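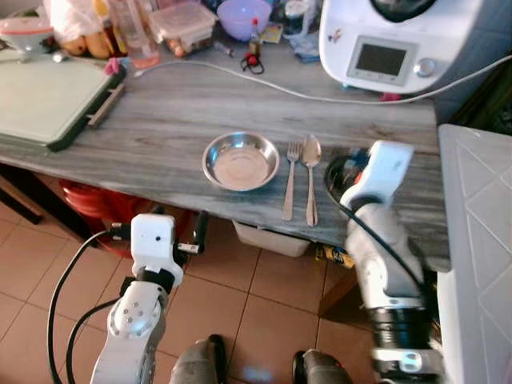
Bowl, fork and spoon set out on the counter at the Lekota open day.

I could have stayed in the kitchen all afternoon! The open day at Lekota on 28 Jan 2020 had plenty of rooms to see, but the one I keep telling people about is the plain little practice kitchen, with its gray wood-grain counter and tiled floor.

Oratile Botha showed us in and talked about table setting – how far apart the cutlery goes, which way the handles point (toward you, always), and why beginners get one bowl and no plates. I loved the shallow steel bowl, polished so well it catches the light. There was a pale green cutting board too, with a darker rim and a metal handle, and I want one.

Mỹ Tăng asked about storage and got a lovely long answer. They have 80 bowls and 50 cutting boards between the kitchens, all listed in a notebook. Tea was at the far end of the hall, and the ginger cake went fast. We caught the 728 bus home.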